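# In praise of the odds-and-ends bin
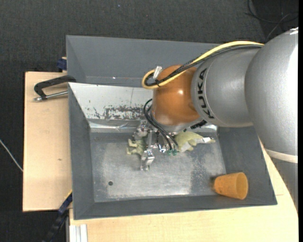
*Two pale green plush toys and an orange cup, sharing a grey metal bin.*

I've had it with sorting. There, I said it! For years I was a labelled-tub person (I once bought 21 of the things from Manemitz in one go, lids and all) and I'd happily spend a whole evening deciding whether a toy whistle counted as music or party stuff. It made me miserable, and it made everyone who lived with me a bit miserable too.

So now I'm all for the mixed bin. Soft toys in with cups, cups in with whatever else was on the floor at bedtime. A plain metal one does the job nicely, and I'd take it over those fancy Guillot baskets any day – you can wipe it out with a cloth and it doesn't shed bits all over the rug.

People tell me you'll never find anything. Well, you tip it out and have a look! With three things in the bottom of a bin that's hardly an expedition. My one rule is that it mustn't get so full that stuff hides underneath, and when it does, something goes to the charity shop.

I will admit cups are a sore point. My sister-in-law thinks they belong in the kitchen, full stop, and we've agreed to leave it there until June, when she's coming to stay and can put them wherever she likes.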